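Sizing a pump for a 1000 liter rainwater tank
Forum: Garden Water and Irrigation

taipe_a
I have a 1000 liter tank behind the garage, outlet 40 cm off the ground, feeding 11 raised beds on drip line. Gravity alone leaves the last four beds short. I am looking at the Belter submersible or the Dalen inline. Garden is level. Which one?
Aníbal Taipe

mudflap
Inline. A submersible sits in the sediment at the bottom and the intake screen clogs by July.

kelsoe
Disagree. Hang the submersible on a cord a hand's width off the floor of the tank and it clears the sediment. The inline has to be primed every time the tank runs dry.

mudflap
Only if it sits above the outlet. His would sit below it. It floods itself.

orchard_row
What are your emitters rated at? Pump choice comes second. Add up the flow for all beds first.

taipe_a
Total is 770 liters per hour with everything open. Line is the Tornard kit, with the small filter it came with.

orchard_row
Then either pump will do and the filter is your restriction. That size is meant for a patio. Test it before buying anything:

1. Close all beds but the farthest one. Put a bowl under its last emitter and run it for 40 minutes. Measure what you get.

2. Pull the filter element, rinse it over a second dish so you can look at what comes out, and repeat the run. Both of mine are plain kitchen ones.
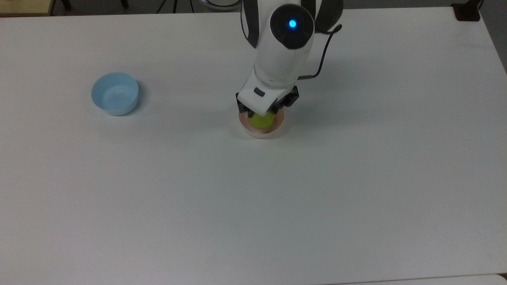
3. Open all the beds and run it again. If the last bed drops to almost nothing, you have a supply problem and a pump is justified.

kelsoe
Step 1 tells you very little with the other beds shut. Low flow hides a bad filter.

orchard_row
It gives a baseline. Step 3 is the loaded case.

taipe_a
Ran all three. Rinsing made no difference with one bed open. With everything open the last bed barely drips. Ordered a larger Fonuno filter, will retest before I pick a pump.

mudflap
Still inline.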